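From: Andri Widmer
To: instrument-care list
Date: August 4, 2020
Subject: Re: [instrument-care] wrist lagging on left needle driver

A-yeong Sun wrote:
> We have again the left driver on the Jaltus cell which comes late
> when you ask for a small roll. On the bench it passes the
> check, but in suturing the surgeons feel it. Do you change the
> cable at once, or do you tension again first? Our sheet from
> Ponberg says only "inspect every 1000 cycles".

Dear A-yeong, dear all,

We had the same complaint in June, on two drivers. I write down what we did, maybe it saves you an afternoon.

First, please do not tension before you have cleaned the pulley at the wrist. The grooves collect dried residue and the cable then sits a little too high. If you tension in this condition, the number looks good and the cable wears on one side. We soak, then use the soft nylon brush along the grooves, never across. Rinse, blow out with air, and look with the loupe under a lamp from the side.

Second, look at the small screw beside the joint. On one of ours it was not loose by hand, but it moved a little with the driver. We now put a paint mark over it, so you see from one service to the next if it turned.

Third, check the jaws with a needle. The bench check closes the jaws on a flat gauge, and a flat gauge forgives a lot. A curved needle pulls on the teeth sideways, and there the delay shows itself. We do now a short run with real suture on tissue after each service, both arms, at least two tied stitches and one pass with the needle handed between the arms.

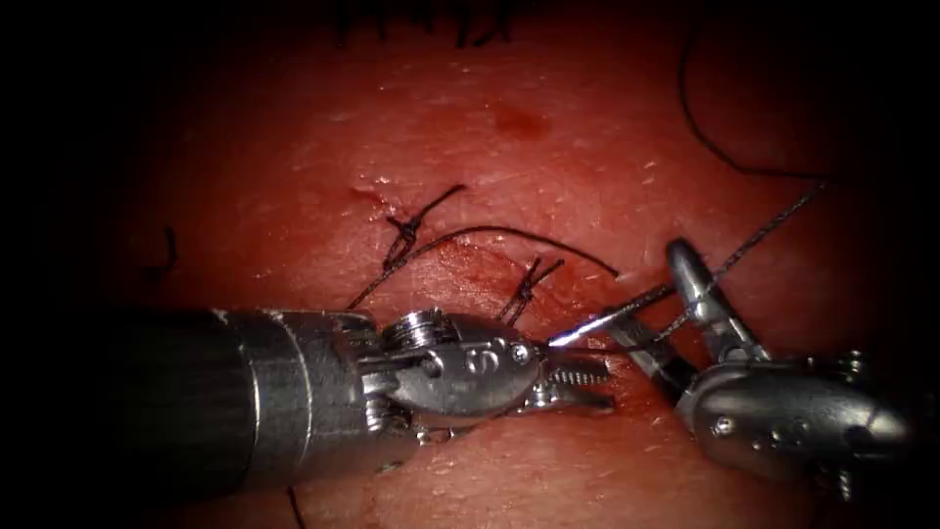
Uwe Schmieder wrote to me last week that he would not trust a run with only two knots, because on his cell the lag came only when the cable was warm, and he lets the wrist roll for 800 cycles before he takes a needle at all. I think he is right for an old cable. For a new one I find it too long, but I have no data to prove it.

About the cable change: we replace at 3000 cycles in any case, also if it looks fine. Before that I clean, tension once, and do the run. If the lag comes back after this one time, the cable goes out. I do not tension twice.

Domenica Sutter has the sheet where we note the values before and after. Write her if you want the empty form, it is one page.

One question from my side: does somebody use the Baumgartner brush with the bent handle? Ours loses hairs.

Kind regards,
Andri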